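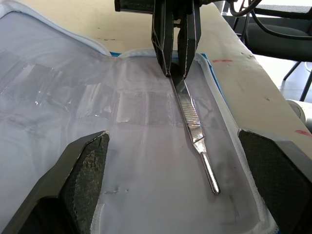
4. Setting up your Vukitik floor loom for the first time

You've built the frame, tightened the bolts and found a good spot for it. Now comes the best bit! By the end of this section you'll have a warp on the loom and the first few rows of cloth in front of you. Allow a whole afternoon if you haven't done it before, and put the kettle on first.

These steps are for a narrow cotton scarf in plain weave, the project we use on our beginners' days in Ustley. If you'd like to make something wider, read section 7 before you measure any yarn.

4.1 Before you start

You will need:
100 warp threads, already measured and tied in a cross (see section 3)
the two lease sticks
the threading hook
a roll of stiff brown paper, a little wider than your warp
scissors and a few lengths of scrap yarn

Check that both brakes are on and that the shafts hang level. If one sits lower than the others, turn the small wooden peg above it until it lines up. It doesn't have to be perfect to the hair, but your sheds will be cleaner if you take the trouble now.

4.2 Winding on

1. Slide the lease sticks through the cross, one on each side, and tie their ends together. Only then cut the ties that held the cross.

2. Spread the warp in the raddle, keeping it centred. Count outwards from the middle mark, not in from the edge.

3. Loop the end of the warp over the back rod and release the back brake.

4. Ask a friend to hold the warp out in front of the loom while you turn the handle. They should pull firmly and evenly, like holding the lead of a well-behaved dog.

5. Feed in the brown paper as you wind, so that every layer of warp lies on a smooth surface. Stop after each full turn and give the threads a gentle shake.

6. Stop winding when the end of the warp hangs just below the front beam. Put the back brake on again.

CAUTION: Keep long hair, scarves and loose sleeves away from the beam and the ratchet. Never let go of the handle until the pawl has clicked into place.

Note: Don't comb the warp with your fingers if it tangles. Shake it, pat it, wait a moment and shake it again. Solveig Ljungberg, who wrote the first version of this guide, got a very hairy mohair warp on this way – it took her until supper, but not one thread broke.

4.3 Threading and sleying

7. Sit at the front with the heddles at eye level. A low stool is a real kindness to your back.

8. Thread the shafts in order, 1, 2, 3, 4, and repeat to the end. Tie each finished group in a loose slip knot.

9. Check every group before you go on to the next. A mistake found now takes a minute to mend!

10. Hang the reed flat and pull one thread through each slot, starting from the right.

11. Set the reed upright in the beater and tie the warp to the front rod in small bunches, working from the two sides towards the middle.

12. Pat the warp with a flat hand. It should feel the same all the way across. Tighten any soft bunches and pat again.

4.4 Your first rows

13. Weave a few rows with thick scrap yarn to close the gaps between the bunches.

14. Press the treadles for shafts 1 and 3, throw the shuttle, beat once. Change to shafts 2 and 4, throw it back, beat once.

15. Lay the yarn in at a slant before you beat – this stops the edges from drawing in, and it makes a lovely difference.

If a thread floats on top of the cloth where it shouldn't, look behind the reed first. Two crossed threads are the usual culprit, and you can put them right without undoing the rest.

Leave a hand's length of warp unwoven at each end if you want a fringe. Section 5 covers knotting, twisting and washing.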